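Joint entre deux plateaux de table : comment le nettoyer ?

Roya Nikzad
Bonjour à tous, j'ai récupéré une grande table claire dont le dessus est en deux panneaux posés bout à bout. Elle est très bien pour les repas de famille, mais la farine et les miettes se glissent dans la jonction et je n'arrive plus à les déloger. J'ai essayé le cure-dent, sans grand succès. Faut-il boucher la fente, ou vivre avec ? Merci d'avance à ceux qui prendront le temps de me lire !

Vignesh Reddy
Bonjour Roya, nous avons eu le même souci pendant des années à la maison, alors je compatis ! Commencez par l'aspirateur avec l'embout fin, puis une vieille brosse à dents à peine humide, toujours dans le sens de la fente.
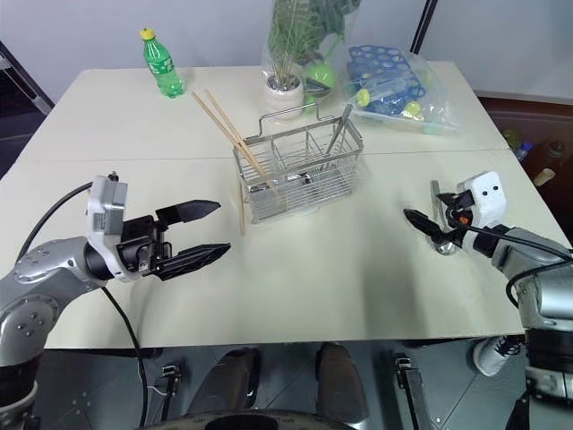
Pour la suite, tout dépend de l'usage. Si vous démontez la table de temps en temps, ne collez rien — un peu de cire en pâte passée au chiffon suffit, et on recommence en juin. Sinon, un mastic souple teinté tient bien, à condition de laisser sécher une nuit entière. Bon courage, et bons repas surtout !

Radu
Une nappe. 2 minutes et c'est réglé.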